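The Droscombe Arm

From the Skakarness Workshop Encyclopedia, an open reference for home and shared-workshop builders

The Droscombe arm is a small tabletop and floor-level robot arm built at home or in shared workshops, mostly for picking up light objects such as toy cars, blocks and odd socks.

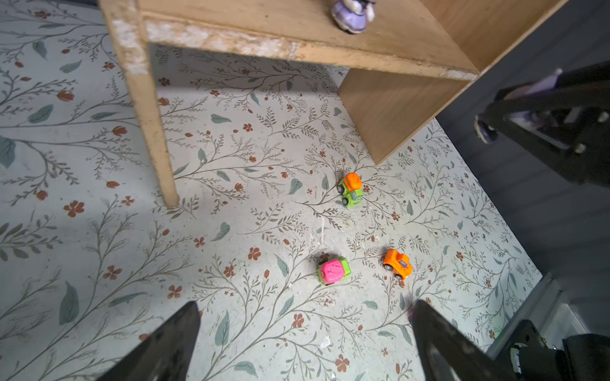 Isla Tennant has remarked that the best thing about the Droscombe is how little of it you need to understand before it does something for you, and that she would sooner see a beginner's arm fumble on a bedroom floor than a perfect one sit under a dust sheet. Others in the Skakarness workshop would put it less kindly, and the arm has always had its grumblers, but the sentiment is a fair summary of why so many people have had a go at building one.

Origins

The design takes its name from Droscombe, the village where the first drawings were made on the back of a seed catalogue (the catalogue survives, rather tea-stained, in a drawer at Skakarness). It was meant at first as a reaching aid for the upper shelves of a potting shed, and the earliest version had a long, whippy forearm that swung about alarmingly whenever it stopped. The forearm was shortened, and then shortened again, until the thing could no longer reach any shelf worth mentioning. By then its builders had grown fond of it and had begun using it to tidy small things off the floor, and that has been its chief occupation ever since.

A second set of drawings, known as the Menzies revision, moved the heaviest motor down to the base and replaced the old string-driven claw with a pair of stiff fingers. Nearly every arm built today follows the Menzies revision, though people will still argue in favour of the string over a cup of tea, and it must be said that the string was quieter.

Construction

The frame is bolted together from metal rail and flat plate, with printed parts at the joints where the builder has access to a printer and hardwood blocks where not. Wooden joints are perfectly serviceable and take paint nicely, but they swell a little in damp weather, and an arm kept in a garage may need its shoulder eased in the autumn and nipped up again come April.

Builders usually start with the gripper, partly because it is the most enjoyable part and partly because it can be tried out by hand before anything else exists. The two fingers taper towards the tips so that they can get down beside a small object without knocking its neighbours over. Most people line the inner faces with something grippy. Bicycle inner tube is the old favourite, cut a little oversize and trimmed once the glue has gone off, and the rubber from a worn-out washing-up glove does nearly as well.

The wrist carries a small camera pointing down between the fingers. Getting this angle right takes patience! Too steep, and the arm sees nothing except whatever is directly beneath it; too shallow, and the fingertips drop out of view at the very moment they are wanted. The usual advice is to leave the camera bracket finger-tight for the first few evenings, shift it a little at a time, and only then do up the screws.

The completed arm weighs 2951 grams with the standard base. Its reach, from the shoulder pivot to the tips of the closed fingers, is 385 millimetres. A wider base can be fitted for work on carpet, where the standard one tends to rock.

Control

Most Droscombe arms are run by Cumico, a free control program written in the workshop and passed round among its members. Cumico lets the builder steer the arm by hand while it keeps a record of every movement alongside the camera's view, and those records can be used afterwards to teach the arm to do the job by itself. The workshop's notes suggest 800 recorded attempts for a simple pick-up task, a figure that makes new builders go a bit pale, although an attempt takes very little time once you have got into the swing of it, and children can often be talked into helping.

Older copies of Cumico would lose their place if the arm was switched off in mid-movement, and on waking would fold themselves up with some force. The fault was put right in the release of 27 Feb 2024, which also gave the program a proper stop button on the screen. The workshop continues to recommend a physical switch as well, mounted where a hand will fall on it naturally.

Use on the floor

Working at floor level brings difficulties that a clear bench doesn't. Furniture legs get in the way of the elbow, and the space under a low table can be dim enough to confuse the camera, so that an arm which picks up a car in the open quite happily will dither over the same car in shadow. Patterned flooring is another well-known trial. Leaves and flowers printed on vinyl are perfectly plain to a person, but a lightly trained arm may well take a bright flower for something it ought to pick up, and make several earnest attempts at it before giving in.

Brightly coloured plastic toys are a popular choice for practice, being cheap, light and hard to damage. Toy vehicles are harder than blocks, for they roll when nudged, and pull-back cars have a habit of setting off across the room if they are pressed down and dragged. Some builders put a dab of putty under the wheels for the first sessions and take it away later on.

Upkeep

The finger linings want replacing when they go shiny. The joints should be wiped out now and again, floors being what they are, and a soft paintbrush will fetch fluff from the shoulder without the bother of taking it apart. Grease is best kept away from printed parts altogether. Spare plates and pivots for the Menzies revision are kept at Skakarness in the biscuit tins under the lathe bench, and anyone who takes the last of something is asked to write it on the lid.

See also: Cumico; Finger linings; Menzies revision; String claws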